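« Zurück: Teig anrühren und färben
Weiter: » Aufbewahren und auffrischen

4. Den Knettisch einrichten

Schön, dass Sie bis hierher durchgehalten haben! Der Teig aus Abschnitt 3 hat inzwischen geruht, die Küche ist hoffentlich wieder einigermaßen begehbar, und jetzt kommt der Teil, auf den sich alle freuen. Nehmen Sie sich trotzdem noch ein Viertelstündchen Zeit für den Tisch, bevor Sie die Kinder dazurufen. Ein gut vorbereiteter Platz erspart Ihnen später viel Kratzen und Schrubben (und die Krümel in den Socken, die bei uns jahrelang zum Samstag gehörten).

Sie brauchen:
die Silikonmatte aus dem Galtis-Set
drei Kunststoffteller mit Rand
Ihre Teigkugeln, je Farbe eine
ein feuchtes Tuch und ein trockenes
ein luftdicht schließendes Gefäß je Farbe

4.1 Matte und Teller

1. Wischen Sie den Tisch ab und lassen Sie ihn ganz trocknen. Auf einer nassen Platte schwimmt die Matte, auch wenn sie noch so gut haften soll.

2. Legen Sie die Matte flach auf den Tisch, mit der glatten Seite nach oben, und streichen Sie sie von der Mitte zu den Rändern aus. Wirft sie nach dem Auspacken noch Wellen, legen Sie für 40 Minuten ein paar schwere Bücher darauf.

3. Stellen Sie die Teller in einer Reihe hinter die Matte, sodass sie vom Sitzplatz aus bequem zu erreichen sind. Wer kleine Kinder am Tisch hat, rückt sie lieber noch eine Handbreit näher heran.

4. Setzen Sie die Teigkugeln nebeneinander auf die Matte, jede vor einen Teller. So hat jede Farbe von Anfang an ihren Platz, und der Teller ist frei für die fertigen Stücke.

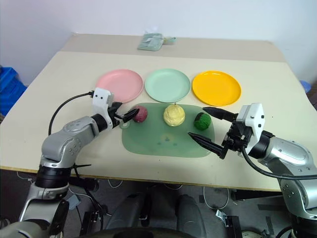 5. Kneten Sie jede Kugel noch einmal kurz durch, bevor es richtig losgeht. Fangen Sie bitte mit der hellsten Farbe an und hören Sie mit der dunkelsten auf, dann bleibt das Gelb auch wirklich gelb. Zwischendurch die Hände am feuchten Tuch abwischen und gut abtrocknen!

Hinweis: Die Teller müssen nicht zur Farbe des Teigs passen. Manche Kinder sortieren gern Ton in Ton, andere suchen sich den größten Kontrast aus, und beides ist völlig in Ordnung. Auf einem hellen Teller sieht man dunkle Figuren allerdings besser, wenn später feine Teile wie Augen oder Henkel angesetzt werden.

Hinweis: Fühlt sich eine Kugel rau oder bröselig an, geben Sie ein paar Tropfen Wasser in die Handfläche und kneten weiter. Bitte das Wasser nie direkt auf den Teig gießen, er wird dann außen schmierig und bleibt innen trocken.

Achtung: Unser Knetteig enthält sehr viel Salz und ist nicht zum Essen gedacht. Lassen Sie kleine Kinder damit nicht allein und halten Sie auch Hunde und Katzen vom Tisch fern.

4.2 Nach dem Kneten

1. Formen Sie die Reste wieder zu Kugeln und legen Sie jede Farbe in ihr eigenes Gefäß.

2. Lassen Sie angetrocknete Krümel auf der Matte liegen, bis sie hart sind, und klopfen Sie sie dann über dem Mülleimer ab.

3. Spülen Sie Matte und Teller lauwarm ab. Scheuermilch bitte nicht verwenden.

Ersatzmatten und einzelne Teller finden Sie im Zubehörteil unter Galtis, Bestellnummer 1749.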